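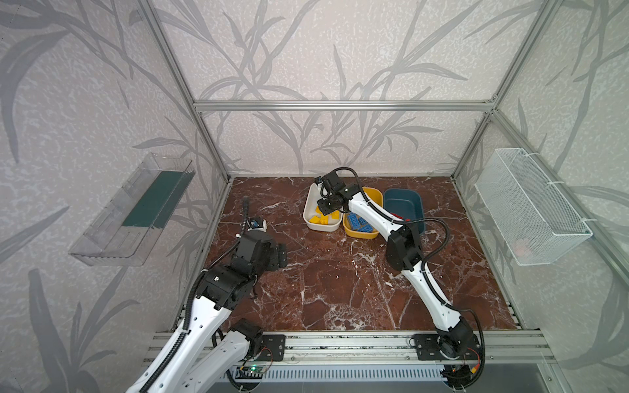
Drikberg Ready-Mixed Wallpaper Paste, 1 gallon pail

Sold by Gisico. Item 242. In stock at the Cusi warehouse, pickup Saturday till noon.

White paste, smooth, no lumps. Open the lid, stir, go. Works with most paper and non-woven wallcoverings. For heavy vinyl get the Tuvberg Heavy instead — same pail, red lid.

Coverage
One pail does up to 275 square feet on sealed drywall. Less on bare plaster, it drinks the stuff. Big repeat patterns (grasses, leaves, large florals) waste more paper at the match, so buy paper by the drop and not by wall area. Paste amount doesnt change much.

Working time
Slide time is good. You can lift and re-hang a strip for a few minutes after it goes up. Booking time depends on your paper, check the label on the roll. Wait 90 minutes before you trim around outlets.

How to use
Wash walls, let dry. Fill holes, sand, wipe off dust.
Prime new drywall. Please do this. Most of our returns are people who skipped primer and then couldn't get the old paper off later.
Roll paste on the wall for non-woven, on the back of the sheet for paper.
Smooth from the middle out. Damp sponge for squeeze-out, change the water often.
Dark papers show dried paste at the seams — wipe right away. 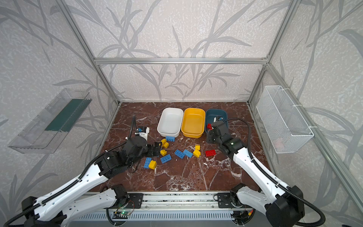 Gray reed print on three walls, aluminum posts and crossbar left bare.

Clean up
Warm water and soap while wet. Dried paste on a brush, soak overnight.

Storage
Keep from freezing. Frozen paste goes grainy and will not come back. Press plastic wrap on the surface before you put the lid on and a half pail keeps until the next room.

Not for
Bathrooms without a fan, outdoor walls, foil papers, peel and stick (already has adhesive).

Also goes with this
Tuvberg seam roller
Drikberg wall primer, quart or gallon
Gisico 9 inch paste roller covers, pack of 3

Shipping
Pails ship ground only. No shipping to cold zones December thru March. Dented lids happen, paste is fine if the seal is on. Leaking pail, send us a photo and we replace it.

2,071 pails sold since we started carrying it.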